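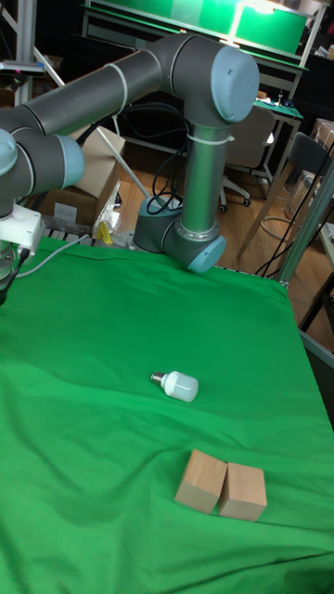 Sorting and Kitting Assistant, part time
Girnen Small Parts, Haltley

Girnen puts together classroom and home learning kits for schools and after-school programs. Each kit is a box of small everyday items, such as light bulbs, plain wooden blocks, batteries and switches, with a printed card for every activity. We are hiring a part-time assistant for our sorting tables at the Haltley site.

The job

You will work at a cloth-covered table with mixed trays of parts. Most of the shift is spent picking items out of the trays, checking them and laying them out in kit order. Unpainted blocks are checked for splinters and rough corners. Bulbs are checked for cracks and bent bases, then tested in a socket before they are bagged. Anything that fails goes in the reject bin with a slip saying what is wrong with it.

The current catalog has 53 kits. You will start on the Wong series, our beginner set, and move to others once you know the part numbers. New staff work next to an experienced sorter for the first 3 weeks.

Other duties:
Folding boxes and inserting activity cards
Refilling trays from the stockroom
Shaking out and changing the table cloths at the end of the shift
Entering finished kits on the count sheet
Helping load the Skotumport delivery on Monday afternoons

What we are looking for

Good close-up eyesight, with glasses or contacts if you wear them. Steady hands. You should be able to stand or sit at a table for a full shift and lift boxes of up to 39 pounds. You need to read part lists in English and write clearly enough that the next shift can use your notes. Warehouse or packing experience is useful but we will train someone without it. Applicants must be 18 or older.

Hours and pay

Four shifts a week, 8:30 a.m. to 1:30 p.m., Monday through Thursday. Extra hours are offered in June, when the fall school orders come in. Pay is hourly and is discussed at the interview. Training time is paid at the full rate. Paid break each shift, free parking behind the building, lockers provided.

How to apply

Pick up an application at the Girnen front desk in Haltley, or send a resume and a short note about your availability through the jobs page on our website. Please put "Sorting tables" at the top. Interviews include a paid one-hour trial at the table, where you will be given a mixed tray and a part list. Closed-toe shoes are required for the trial.

The position stays open until filled.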